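Comparing two grippers side by side without losing your mind 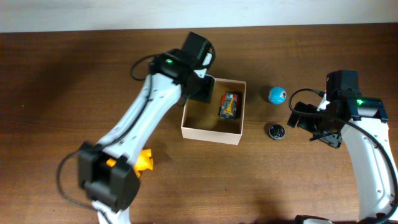

Wetavance wrote to me after my last page to say that swapping jaws on one arm is hopeless for a fair test, as you never get the bolts back quite the same, and would I please try it with two arms. Fair point! So I've redone the whole thing, and these are the steps I'd follow now.

First, get both arms onto the same table, facing each other, with enough room in the middle for a box and a few bits and bobs. I run mine from a Tremik controller, but anything that can drive 2 arms will do.

Next, sort the cables. Leave a decent loop at the wrist (more than you think) and then move each joint slowly to its limit by hand, power off. If a cable goes tight, let some out and try again.

Now pick your objects. I like a little toy car, a small ball and something flat and round like a puck. The ball wants to roll off, the flat thing is a pig to get hold of, and the car is a nice easy one for when you need cheering up.

Do 30 tries per object with each gripper. Put the thing back in the same spot every time – a pencil mark helps – and write down every miss, even the daft ones. I closed the jaws at some 9 different speeds before settling on one, and slow won by miles.

Then swap sides and do it all again. I skipped this the first time and ended up blaming a gripper for a badly set shoulder joint.

My score sheet is on the Tunden page if you want to copy it. Next up is the camera mount.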